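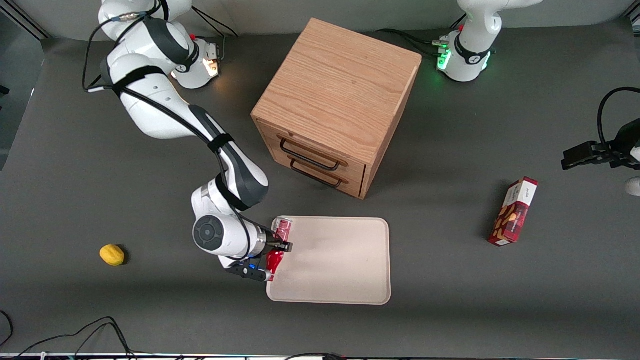
From Benedicta's reading table

Hello, my lovelies! The runes have been chatty this month (two evenings running I drew Isa, the stone of stillness), and I do think it's asking us all to put the kettle on and leave that big decision until September, when the air clears a little.
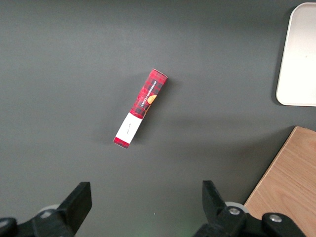
If Isa turns up for you too, please don't fret, it's only a pause. My beginners' rune circle at Kellell has 19 places, so do bring a neighbour and your favourite cushion!

Warmly, Benedicta Frimpong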